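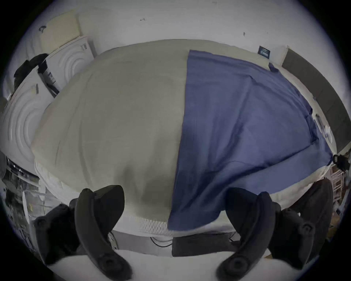

Figure 2. Lit à deux textiles : drap beige kaki et pièce de tissu bleue posés côte à côte, matelas blanc apparent en bordure.

4.2. Le lit comme surface contestée

La littérature sur le travail domestique traite volontiers le lit comme une affaire à deux états : fait ou défait. Les instructions d'entretien, les règlements d'internat et les parents d'adolescents partagent cette conviction binaire. Notre corpus la soutient assez mal. Sur les 1483 descriptions de couchage recueillies dans le cadre du projet Adance, une part embarrassante résistait au codage initial, au point que la catégorie « autre », conçue comme un modeste débarras, a fini par menacer les deux catégories principales. Nous avons donc renoncé à la dichotomie et introduit un troisième état, que nous appelons le lit négocié.

Un lit négocié est un lit sur lequel plusieurs textiles coexistent sans qu'aucun n'ait obtenu gain de cause. La figure 2 en donne une version presque diplomatique. Le drap beige occupe une moitié du lit, de la tête jusqu'au bord le plus proche ; l'étoffe bleue tient l'autre moitié, et la limite entre les deux descend à peu près droit au milieu du matelas. On songe à ces frontières tracées à la règle par des gens qui n'habitaient pas sur place. La comparaison a ses limites : le tissu bleu, lui, déborde, et son coin inférieur pend sur le côté du lit.

Cette division intéresse notre propos à deux titres. Elle rappelle d'abord que l'étalement d'un textile et sa mise en place sont des opérations distinctes, que les répondants confondent dans leurs récits (« j'ai mis le drap ») et séparent dans leurs gestes. Une étoffe peut être largement à plat et n'être encore nulle part, du point de vue de la literie. Elle montre ensuite que le pli ne constitue pas un indicateur univoque. Le drap beige ne présente que des marques légères ; le bleu est traversé d'un pli en diagonale, accompagné de quelques autres vers le centre. Un codeur pressé conclurait que le premier est posé et le second abandonné. Un codeur moins pressé, catégorie dont nos crédits ne permettaient pas l'extension indéfinie, noterait que rien, dans l'état des surfaces, ne renseigne sur l'ordre d'arrivée des tissus ni sur les intentions de qui les a déposés là.

La grille de Pretell, que nous avions d'abord adoptée, n'offre guère de secours. Elle attribue à chaque lit un score de tension du drap, mesuré aux quatre coins, et suppose implicitement que le drap en a quatre à présenter. Appliquée à un lit négocié, elle produit des valeurs d'une grande précision dont on ne sait que faire. L'échelle de Flornitz, fondée sur la proportion de matelas visible, se comporte mieux. Une bordure blanc crème subsiste dans notre exemple entre les tissus et le mur, et le flanc matelassé reste découvert à l'avant, sous le drap beige : deux indices que l'échelle enregistre sans drame. Elle demeure toutefois muette sur la coexistence des étoffes. Pour Flornitz, un matelas couvert par deux tissus vaut un matelas couvert par un seul, position défendable en thermique et plus fragile en ethnographie.

4.3. Les abords

Nous avons étendu le codage à ce qui entoure immédiatement la couche, au motif que les lits vivent rarement seuls. La tête de lit, en particulier, mérite mieux que la rubrique « décor » où la relègue l'inventaire Hiebert. Celle de la figure 2 porte des cercles concentriques en relief, effort ornemental indéniable, et sert en même temps d'appui à un sac noir à bandoulière. Les répondants mentionnent volontiers l'ornement et taisent le sac. Cet écart est constant dans nos entretiens : le mobilier y figure tel qu'il a été choisi, tandis que les photographies le montrent tel qu'il est employé. Dans 17 logements, l'objet suspendu au lit n'apparaissait à aucun moment du récit de son occupant, y compris lorsque l'entretien se déroulait à portée de main dudit objet.

Le même silence entoure les rangements de proximité. Au-delà du coin du lit, une étagère encombrée accueille un récipient en plastique transparent et divers articles gris et blancs ; au-dessus de la tête de lit, en haut à gauche, un panneau crème est simplement appuyé au mur. Nous regroupons ces présences sous le terme de « stationnement », qui désigne le dépôt d'un objet en un lieu où il ne gêne pas assez pour être déplacé. Le corpus élargi compte environ 2278 stationnements, total que nous livrons avec prudence, les deux codeurs s'étant durablement opposés sur le statut des câbles.

Reste la question du seuil. À partir de quand un lit négocié redevient-il un lit fait ? Les données recueillies en mai suggèrent que la présence d'un oreiller pèse davantage dans le jugement des répondants que l'alignement des tissus, résultat vexant pour quiconque a passé un semestre à mesurer des alignements. Nous y revenons dans la section 5, consacrée aux oreillers et à leurs substituts.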